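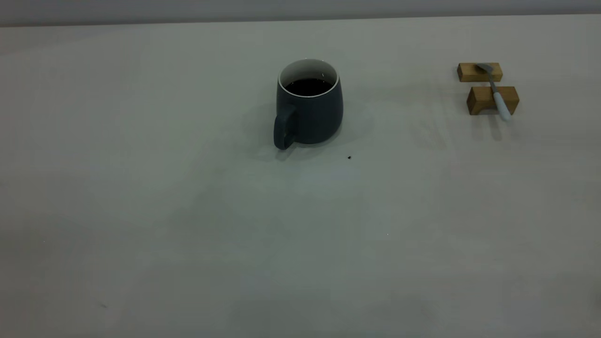 Notes for the sample pack talk, May 2024

Say hi, check the back row can hear the sub. Play the Kavomano demo straight away, no intro – it's 2 minutes and it does the job for me.

Okay, so we cut 426 loops for this one at Hikside. Bass, Rhodes, brushes, a lot of hand percussion. I wanted 2000, ha! Editing cured me of that.

Play the dry Rhodes loop, then the same one through the Oron tape setting. Ask which they like. (I always go dry.)

Talk about tempo labels. I got five wrong on the Furnival pack and people still email me, so check every file name against the grid before you zip anything.

Then keys. Label the minor ones properly, please!

Skip the licensing bit if we're running late – go to questions. Next pack is horns, out in September.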